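Workshop notebook, Wednesday (December)
Fold cracking on the new card stock, second attempt

Present: me, Herman Goh for the morning, Magdalini C. after lunch. Efthymia dropped off the boxes and left again.

Why we are doing this again

Grovier sent a second lot of the uncoated white and say the first lot was a bad one. Maybe it was. I would feel better if they had said so before we complained, and if the letter had told us what was wrong with it. "Slight variation in moisture" covers every sheet of paper ever made.

The complaint was cracking along the spine of the folded cards where the solid colour runs over the fold. It shows worst on the dark green "Sorry I forgot (again)" design and on the navy one with the cake. The ink breaks, the white core shows through and the card looks as if it has been sat on. We sold a fair few like that before anyone wrote in, which I still don't like thinking about.

The order waiting on this is 2,614 cards for the Manolakis shops. They want them on the new stock because they saw it on the sample and liked the feel. I like the feel too. I don't think anyone picks up a birthday card and then puts it back over the feel, but I've been wrong about shops before.

Set-up

Two lots, 200 cards each, all the dark green design, all printed on the same day on the same machine by Periklis. Lot A is the new Grovier delivery. Lot B is our old stock from the back shelf. Both lots scored on the hand creaser with the narrow rule, folded by hand, pressed flat under the board, then opened and closed again five times. Anything with white showing at arm's length under the bench lamp counts as a crack. Anything you need the loupe for does not.

Herman objected to "arm's length" because his arms are longer than mine. Fair. We put a strip of tape on the bench and both looked from there.

Grain direction checked by tearing a spare sheet from each box. Both boxes run parallel to the fold, as ordered. I tore one from the bottom of the Grovier box as well, since last time the label and the contents had only a passing acquaintance. Same result.

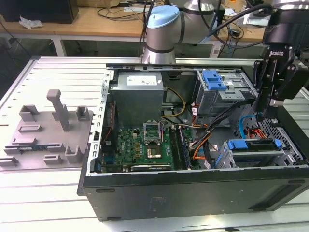 Results, first pass

Lot A (new Grovier): 58 cracked out of 200.
Lot B (old stock): I stopped writing a number for this one after Magdalini found that I'd mixed a handful of unfolded cards back into the good pile. The good pile was clearly far bigger than Lot A's, but I won't put a figure next to a properly counted one and pretend they are the same thing. To be redone.

So Lot A is at 29 per cent. Grovier's sheet says the stock is "suitable for folding with correct scoring". I rang to ask what correct scoring was. The man on the phone said it depends on the machine. I told him the machine and he said it depends on the operator.

Where the cracks are matters more than I expected. Nearly all of them start at the top edge of the card, the end that goes into the creaser first. Very few start at the bottom. If the paper alone were to blame I'd expect them all along the fold. Herman thinks the rule is biting deeper at one end. I thought he was being kind to Grovier, then I ran a blank through and held it up to the window, and the crease is heavier at the top. Not by much. You can feel it with a fingernail.

This spoils the tidy story where it's all the supplier's fault. It doesn't clear them either: the old stock went through the same uneven creaser and mostly came out fine.

After lunch

Levelled the rule. There is a screw at each end of the bed and the left one had worked loose, so we took both down, set them with a folded strip of the same card as a feeler, and tightened. Marked the heads with a paint pen so we can see if they creep.

Ran a short batch of the remaining Lot A sheets. Better. The cracks have not gone. Those that were left looked finer and no longer favoured one end. I didn't count them properly because the batch was small and I had already made one mess of the piles today. Magdalini wrote "much improved" on the box lid and I have crossed out "much".

Tried the wider rule on a few as well. It gives a softer, rounder fold and the ink holds, but the card doesn't want to stay shut. It gapes. On a shelf that will look cheap, and in a tight envelope it springs. Efthymia may feel differently, she usually prefers the rounder fold. I've left some on her desk without a note so she can say what she thinks before she hears what I think.

The Vellow coating

Vellow's rep left us a bottle of the "flexible seal" last month and has been asking since. The claim is that a thin coat over the ink stops cracking "on any stock". I distrust "any".

We brushed it on a few cards and rolled it on a few more. It does help at the fold. It also shifts the dark green towards brown and leaves a faint shine, so the card stops feeling like the uncoated card that everybody was so keen on in the first place. You also can't write on it with a fountain pen without the ink beading, and I tried a biro and it skipped. A greetings card you can't write in is a poor sort of greetings card. They would say to coat the outside only. Yes, but it creeps round the edge when rolled, and I am not masking every card by hand.

Putting the bottle back on the shelf. If the rep rings, Periklis can have the pleasure. 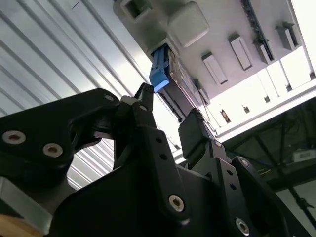
Blue tab and the white underside of the panel.

Pins, briefly

Pandard's new backing cards for the enamel pins came in the same delivery. Holes are punched cleanly this time. They're still a shade too close together for the two-post pins, so the card bows when both clutches are on. Magdalini Lambrakis says customers won't notice. I noticed with the box half open. We can use them for the single-post ones (the teapot, the grumpy pigeon) and ask for the spacing we asked for originally. I have the drawing and the spacing is written on it.

Open questions

Is it the moisture? The Grovier box was cold when it came in and we cut into it straight away. Paper people always say to let it stand in the room for a day or two and I've always suspected this is partly to put off the phone call. Still, we didn't do it, so I can't say it makes no difference. One unopened pack is now standing by the old stock. Please leave it sealed.

Would less ink on the spine do it? Periklis could pull the solid back a hair from the fold and leave a thin white line on purpose. It would look deliberate on the navy. On the green I think it would look like a crack, only straighter.

Does the loose screw explain the first complaint as well? I went back through this book and the creaser was last levelled well before the first Grovier lot arrived. So it could do. If it does then I owe somebody in their office a less grumpy letter. I'll write it when I have a number that supports it.

To do

Recount Lot B from fresh sheets, unfolded spares kept in a different room this time.
Run a full Lot A again on the levelled rule, from the rested pack.
Check the paint marks on the bed screws at the start and end of the run.
Tell Manolakis the cards will be later than they hoped. Herman has offered. I'd ask him not to promise them the new stock while he's at it.
Ask Grovier which batch number the first lot was, in writing.
Send the pin card drawing to Pandard again.

Herman wants it noted that he thinks the levelled rule has fixed it. Noted. I'll believe it after the full run.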